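Chapter 5

Looking After What We Own: Surfaces, Wear and the Ordinary Household

Before you begin

Have a think about the oldest thing in your home that is still used every day. It might be a saucepan with a wobbly handle, or a chair that has been in the family longer than you have, or a bread knife whose blade has been sharpened so often that it has gone thin in the middle. When I ask this at the start of a course, people usually go quiet for a moment, and then everybody wants to talk at once (and I have never managed to get through the whole room before the break!). We know far more about the history of our belongings than we give ourselves credit for, and that knowledge is where this chapter starts.

In Chapter 4 we followed household goods from the shop to the front door, and looked at how families in Stellville and Adalport decided what to buy and how much to spend. Now we follow those same goods indoors and stay with them for the rest of their lives. You will read about how things wear, who notices the wear first, how people decide whether to mend or replace, and what a household's habits of care can teach us about the wider economy it belongs to.

By the end of the chapter you should be able to

explain the difference between wear, damage and decay, and give your own examples of each
describe how the way an object is used shapes the marks left upon it
compare the cost of mending something with the cost of buying it again
keep a simple care diary and draw sensible conclusions from it

Words to look out for

finish, upkeep, working life, patina, make-do repair, replacement cost

5.1 Why wear matters

Economists were slow to take an interest in worn things. For a long while a table was counted once, on the day it was sold, and after that it more or less dropped out of the story. But a household doesn't live on the day of the sale. It lives in all the long years afterwards, when the table is being leaned on and wiped down and dragged across the room to make space for visitors, and when somebody has to decide, usually without any fuss, that it will do for another year.

Manaia Bolger, whose Humberg household survey you will meet properly in section 5.3, began from just this point. She had 181 households to visit and a very long questionnaire, and she soon found that the questions about prices were answered politely and briefly, while the questions about upkeep brought out cups of tea, old tins of polish and stories that went on well into the evening. She rewrote the questionnaire that April. The new version asked people to walk her through their homes and stop at anything they had thought of throwing away but had kept.

What she heard was wonderfully mixed. One couple had re-covered the same sofa three times, and were quite clear that it would have been cheaper to buy another, but they liked the height of it. A retired bus driver had kept every one of his late mother's baking trays and used only one of them. A young family on the ground floor of the same building replaced nearly everything as it wore out and were cheerful about it, as they had moved four times and had learnt to travel light. All of these people were making reasonable choices. Our job in this chapter is to understand how they arrived at them, and I would ask you to hold off from deciding too early which of them was being thrifty.

5.2 Three kinds of change

It helps to have some plain terms. By wear we mean the slow change that comes from ordinary use: the dip in a stair, the shine on the elbow of a coat. By damage we mean a change that comes from a single event, such as a dropped plate or a burn from a hot pan. By decay we mean change that would go on even if the object were left entirely alone, as when rubber perishes in a drawer or the glue dries out in the spine of a book.

You will find that real things rarely sort themselves out so tidily. A chip may come from one sharp knock, which makes it damage, but a hundred little chips gathered over a great many breakfasts begin to look very much like wear. Don't worry if you and your neighbour put the same mark under different headings. Write down your reasons, compare them, and carry on.

Surfaces are a good place to practise, and a shiny dark surface is particularly helpful, for small pale marks stand out well against it and a bright reflection will bring up the unevenness in the finish. Horizontal surfaces also tend to collect the most marks, being where we put things down. Try looking at one from two or three different spots in the room, and you may be surprised by how much the light alters what you notice.
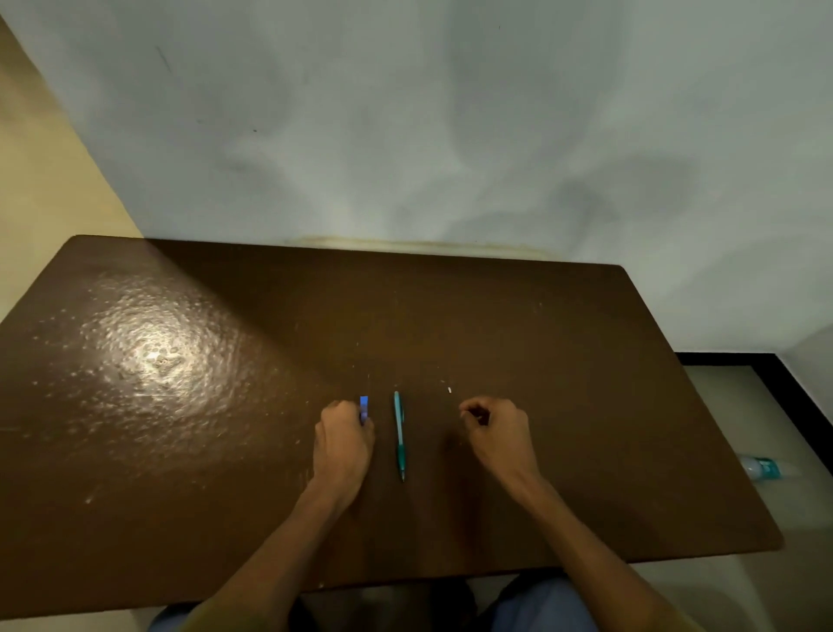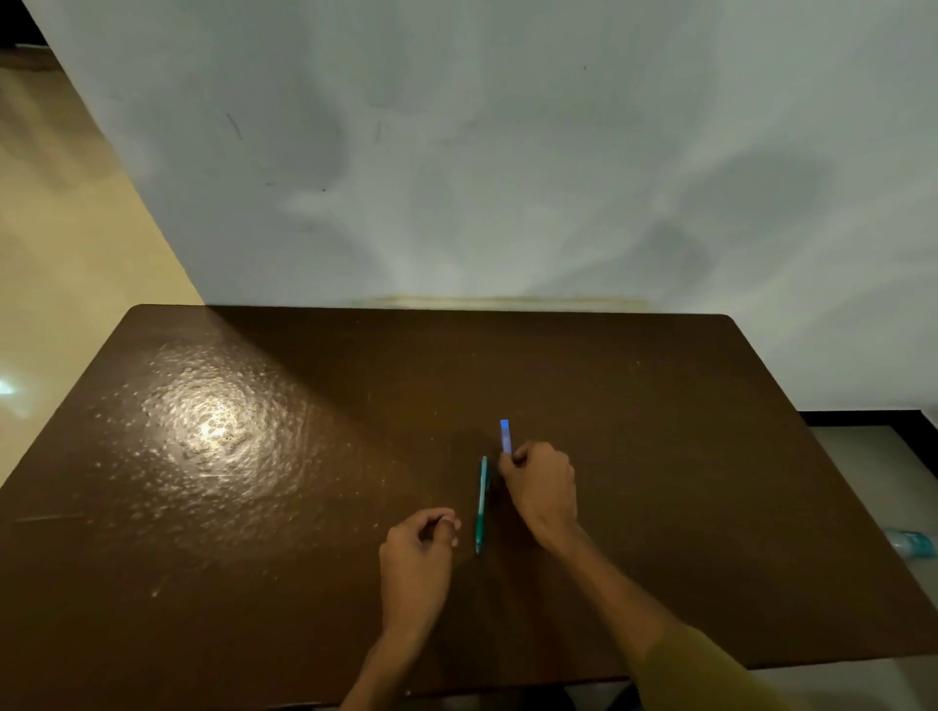 Fig. 5.2 Scattered light chips and scuffs on a brown table top, two views.

Page 17

Once you have looked closely at a surface of your own, turn to the matter of money, which people often find less enjoyable but which is really quite straightforward. Suppose a household in Adalport has a sideboard whose finish has grown shabby. They can leave it be, they can pay to have it refinished, or they can buy another. The first choice costs nothing today. The second has a price, and also takes the sideboard out of use for a while, so that all the plates must go somewhere else. The third has the highest price of all, plus delivery, plus the bother of getting rid of the old one, and this last item is forgotten surprisingly often.

Activity 5A: A care diary

Choose one object that you use daily. Keep a short diary for it over the coming fortnight, noting each time it is cleaned, moved, repaired or grumbled about, and who did it. A line or two for each entry is plenty. If you share your home, ask the others to add entries of their own, and try not to read theirs until the end. Bring the diary with you when you reach section 5.4, where we shall set it beside the entries kept by the Myung family and work out the yearly cost of upkeep for both.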